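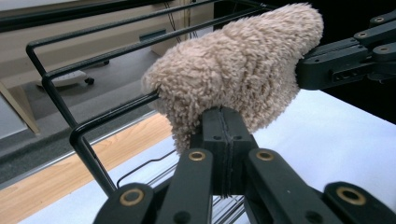

Photo: Gillespie Morrison

Callholm Home Forum > Laundry and Cleaning > Drying fuzzy stuff on a wire rack, does it do anything?

gmorrison
My sister swears that anything with a curly pile, sherpa, fake sheepskin, that kind of thing, has to be dried over a wire rack or it goes flat and crunchy. I have one oatmeal-colored piece and a small black rack, so I gave it a go. I'm not convinced. Every laundry tip I've followed from her has cost me money.

linthead605
It works. Air gets in from underneath. Flat on a towel, the bottom half stays damp for ages.

gmorrison
Damp for how long, though? People say "ages" and then you find out they checked once before bed.

Pliratine
I'd worry more about the bars. A thin wire under a heavy wet pile leaves a dent, and on the cheap stuff the dent stays. I had two lines across a bath mat all winter. Lay it flat, turn it over at lunchtime, done.

linthead605
A bath mat has a rubber back. Different animal.

Pliratine
Mine didn't have a rubber back. It was a Mackay, cloth both sides, and it had two lines in it.
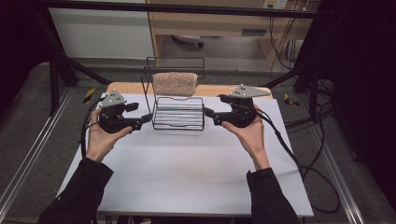 gmorrison
Okay, but which way do you lay it? I went across the top, side to side, so most of it is off the bars. My sister would put it down on the low front part where the bars run close together. Seems to me that's more wire touching more fluff, so if Pliratine is right about dents, hers is the worse way.

linthead605
Close bars spread the weight. Two wires with everything hanging off them is how you get dents. Your sister wins this one.

gmorrison
She'll be unbearable.

oldmangle
Has anybody in this thread tried both with the same piece? I keep reading "it works" and "it doesn't" and so far the evidence is one bath mat. Also, what's the rack coated with? I had a black one that chipped at the joints and left rust specks on a cream throw. Never got them out.

gmorrison
No idea what it's coated with. It didn't come with a label. I'll run a white cloth over the joints before anything wet goes on it again.

Lino
Brush it while it's still a little damp – a pet brush is fine – and the rack question goes away. The crunchiness is leftover detergent anyway. Use half as much and rinse twice.

Pliratine
Brushing pulls the curl out. Then you have a fuzzy thing that looks like a different fuzzy thing.

Lino
Depends on the brush. Some 2 years on the same throw here and it still has its curl.

gmorrison
I'll believe the detergent part, since my towels do the same. Not sold on the brush. Plan is half the soap, low bars this time, and no telling my sister until I've seen it dry.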